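Looking after your hand wraps, gloves and mouthguard at home

Last updated: 21st April

Most of the kit used for boxing, kickboxing and MMA is ruined by being left in a bag. Gloves go sour, wraps go stiff and mouthguards pick up a film that no amount of mint gel will hide. The tips on this page need nothing you can't find under the kitchen sink, and the daily part takes a few minutes once you are through the door.

Unpack first

Take everything out of the bag before you sit down or eat. Leave the bag itself open, upside down if it will stand that way, somewhere with a bit of moving air. The hallway is better than a cupboard. If you train in the evening and go straight to bed, at least pull the gloves open and hang the wraps over the bath.

Washing hand wraps

Close the hook-and-loop tab before washing or it will chew up everything else in the load. Put each pair in a mesh bag, or in an old pillowcase with a knot in the top. Wash at 30 or 40 with ordinary powder. Leave out the fabric softener, which coats the cotton and makes the wraps slip on the wrist.

For wraps that still smell after a wash, soak them for an hour in a washing-up bowl of cold water with a cup of white vinegar, then wash again. Don't mix vinegar with bleach, and don't use bleach on elasticated wraps at all. The stretch goes within a few washes. I killed two pairs of Batent wraps that way.

Dry them flat or over a rail. A tumble dryer shrinks the cotton and you end up a full turn short across the knuckles.

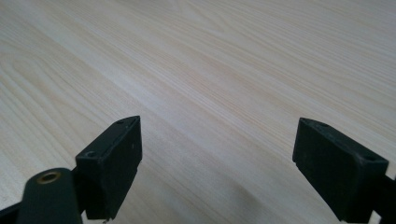

Rolling wraps is easier on a surface than in mid-air or against your chest. Start at the tab end, with the tab folded in on itself, and keep the edges level as you go. A light, wood-grain top like this one with nothing on it is what you want, and you can use the lines of the grain to keep the wrap running straight. Roll firmly but don't stretch the cloth. The thumb loop should finish on the outside, ready for next time.

Gloves

Wipe the outside with a damp cloth and a drop of washing-up liquid, then go over it again with plain water. Do the inside of the cuff as well, where most of the sweat collects. Never put gloves in the washing machine. The foam breaks up and dries in lumps.

To dry the inside, push in crumpled newspaper, leave it for 3 hours, then take it out and stand the gloves with the openings upwards. Keep them off radiators. Heat cracks leather and makes the cheaper synthetic ones peel at the thumb. Cedar inserts work well if you want to buy something. The Prirkus ones fit a 12 oz glove but are a squeeze in MMA gloves, where a sock filled with cat litter does the same job.

Bicarbonate of soda is fine for smells. Shake a spoonful in, leave it overnight and knock it out over the bin in the morning. Do it outdoors if the gloves are black inside.

Leather gloves want a thin coat of conditioner every couple of months. I use Mastano balm, but any plain leather balm will do. Put it on with a cotton rag, leave it for 90 minutes and buff off what is left.

Mouthguards

Rinse in cold water as soon as it comes out. At home, brush it with a soft toothbrush kept for the purpose and a little hand soap. Toothpaste is gritty and leaves scratches for dirt to sit in. Once a week, soak it in a denture tablet for as long as the packet says. Hot water will change the shape, so keep it out of the dishwasher. Let it dry fully before it goes back in the case, and wash the case too.

Shin guards

Sleeve-type guards can usually go in a cool wash if the pads come out. Strap-on guards should be wiped down like gloves. Pick the fluff out of the straps with an old toothbrush or a sewing needle. Suksawat straps have a coarse hook that fills up quickly, so mine get done every fortnight.

When to give up

Replace gloves when you can feel your knuckles through the padding on the bag. Replace a mouthguard if it has split or been bitten through. Old wraps make decent ties for tomato plants.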